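Partington Enclosed Work Bay, Model 204

Product Information

Overview

The Partington 204 is an enclosed bay for tabletop work. It consists of a floor panel, three walls, two rear corner posts and a front rail, and is supplied by Brurnevis to schools, training centers and workshops. The bay is intended for tasks in which small items must be kept within reach and within view, such as sorting, assembly and the handling of small boxes and trays.

The open front gives full access to the floor. The walls prevent parts from rolling off the sides or the back, and they give each station a clear boundary when several bays are placed in one room.

Floor Panel

The standard floor panel has a marble-textured surface in beige. Gray and plain white are available to order. The panel lies flat on the customer's own bench and is held at the sides by thin aluminum edges, which also receive the lower part of the walls.

The surface should be wiped with a soft damp cloth. Scouring powder and metal pads will dull the pattern and are not covered under the terms of replacement. Adhesive tape may be used on the floor panel for marking positions, but should be removed at the end of the working period — tape left in place for several weeks may leave a residue.

Walls and Wall Coverings

The walls are supplied covered. Customers may choose from 9 papers in the Flonia range, including solid colors, small prints and the pastel plaid. The plaid combines pink, orange, teal, purple, yellow and blue in diagonal stripes and is the covering most often requested by schools.

Wall coverings are applied before shipment and cannot be changed on a finished panel. Customers who wish to change the covering at a later date should order replacement wall panels, which are sold singly or as a set of three. Panels in the same paper are cut from one roll where possible, although the stripes are not matched at the corners.

Corner Posts and Front Rail

Two vertical aluminum posts join the side walls to the back wall. Each post is fastened from the outside, so that the inner faces of the bay remain free of screw heads.

The front rail is a horizontal aluminum extrusion that runs across the bay. Mounting plates may be bolted to it at any point along its length. A perforated aluminum strip is fitted below the rail. Plates and bolts are ordered separately and are available in black only.

Installation

Two persons are required for assembly. The bench must be level and must extend beyond the floor panel on all sides.

Place the floor panel on the bench and fit the aluminum edges. Stand the back wall in position and attach both corner posts before adding the side walls. The front rail is installed last. Bolts should be tightened by hand until all panels are in place, and then secured with the key provided.

Where cables are to be run at the station, they should be tied at regular intervals with zip ties and given enough slack to move freely. Ties are not included.

What Is Included

Floor panel, one
Covered wall panels, three
Corner posts, two
Front rail with perforated strip, one
Edge trim, bolts and key

Bay with beige marble-textured floor and pastel plaid walls, in use with two arms on the front rail and a small red object at the center.
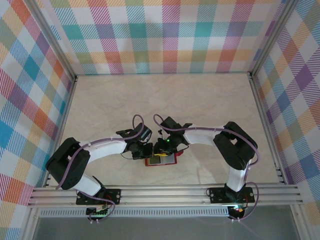
Ordering and Lead Times

Orders are accepted from institutions and registered businesses. Standard coverings are shipped within 3 weeks of a confirmed order. Special floor colors require additional time, and orders intended for the fall term should be received by the end of April.

Deliveries are made by Ikex to a ground-floor entrance. The receiving party should inspect all panels before signing. Damage to the wall covering must be reported within 2 working days, and the original packing should be kept until the matter is settled.

Sample cards of the Flonia papers are sent on request — please state the name of the institution and the number of bays under consideration. Inquiries should be addressed to Thaddeus Strickland, Institutional Sales, Brurnevis. The office is open until 4:30 p.m.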